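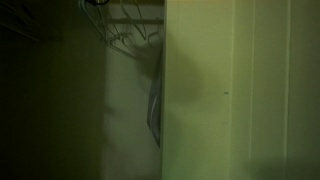
## The man who likes clothes moths

Gert Du Plessis has a dead moth in a matchbox and he wants me to look at it before I've even taken my coat off. It's tiny, the colour of pale straw, with a tuft of gingery hair on its head. "Look at that hairdo!" he says. "People squash them all their lives and never see the hairdo."

He has looked after the wool and fur at Domstead for most of his working life. The costume store there holds 600 garments, and the oldest is a felted cap with 1613 stitched into the lining in brown thread. Keeping all that in one piece has meant getting to know the animal that would most like to eat it, and over the years Gert has grown very fond of the enemy. I'd planned on an hour with him. I stayed until it was dark and came home with four pages of notes and a borrowed book.

The first thing he wanted to put right was who does the eating. "It's the children," he says. "The grown moth can't eat at all, her mouthparts are no use to her. She lives a couple of weeks and spends it looking for somewhere nice to lay." The caterpillars do the damage, and they can take anything from a couple of months to a couple of years to grow up, depending on how warm your house is. They can digest keratin, the stuff in wool, hair and feathers, and very few animals can. Before there were jumpers they lived in birds' nests and on old carcasses. Some still do, and Gert says that if moths keep coming back to an upstairs room it's well worth finding out whether there's an old nest in the chimney.

I asked what they like best, expecting him to say cashmere.

"Gravy," he said.

Clean wool on its own is a thin sort of diet, and a larva does much better on a collar with some sweat in it, or a cuff that's been through somebody's dinner. That's why the holes so often turn up down the front. He told me about a dinner jacket from a house called Tasholm that had been put away after a party in January and forgotten. "You could read the whole menu down the lapel! Every spill was a hole. The back of it was perfect."

They like the dark too, and they like peace and quiet. A moth flapping round your lamp in the evening is probably some other sort altogether, as clothes moths mostly run for cover when a light goes on. The coat you wear every day is safe enough. It's the one at the far end of the rail you want to worry about, or the blanket under the other blankets, or the strip of carpet beneath the wardrobe where the hoover won't go.

So what does he do at home? Not a lot, is the answer, but he does it often. Everything woollen gets a good shake by the window in spring and again in autumn. Knitwear is washed before it's put away, even if it only went out once. Anything second-hand goes in a sealed bag in the freezer for two weeks, and it stays in the bag until it's back to room temperature. He brushes along seams and under collars with a stiff clothes brush (he has three, and has opinions about all of them) because that's where the eggs get tucked.

He's less keen on cedar balls. "They smell lovely. I've got some myself. I've also seen a larva walking over one." Lavender gets much the same shrug. Sticky traps he does rate, as long as you understand that they only bring in the males. They'll tell you that you have moths and whereabouts, and after that you still have to get down on your knees and look.

The worst job he ever had was a private collection belonging to a family named Nyaga, who rang him about one rug and turned out to have trouble in every room. It took most of a year. He still speaks of it with great happiness, mainly because of a feathered hat that came through without a mark on it.

He's writing a small book now, for Brillano, with his own drawings of the life cycle. The first printing is 1000 copies, which he thinks is mad. "Who are these people?" he asked me. I told him to put me down for two.

The matchbox was still open on the table when I left. I shook out my scarf on the step, just in case, and he called through the door to do the hat as well.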